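Arm stops dead at the coffee pot, sim only

joltlow_refugee
October 8, 2023

Our kitchen scene has a planner fault and I'm out of clever ideas, so here come the dumb ones. Task: pick up the red coffee pot by its handle, set it down at the other end of the table. The Wisine planner thinks it over, reports "path clear," then drives the wrist straight into the bowl and trips the force limit. It did this on 16 runs in a row. I admire the commitment.

Table layout at reset. The handle points left, toward the bowl.

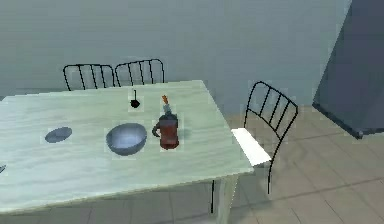
Abernathy thinks the collision mesh for the bowl never loaded, and the planner is politely steering around nothing. Turn on the collision overlay before you touch anything else.

joltlow_refugee
Overlay is on. The bowl has a mesh. It's about the size of a walnut.

olance_fan2
Unit scaling. Every time. Somebody exported it in the wrong units and went to lunch.

Socorro Villanueva
I don't buy scaling as the whole story. A bad mesh explains the hit. It doesn't explain "path clear" while the force reading climbs. On our real cell that would be a bent gripper and a form to fill out. Who has the stop threshold set to 2,000?

joltlow_refugee
...it was the default.

olance_fan2
It's fine, it's a sim.

Socorro Villanueva
It's fine until you copy the config over. We replaced two wrists in May that way.

joltlow_refugee
Fixed the mesh, lowered the threshold. Now it won't leave the home position. Logs tomorrow.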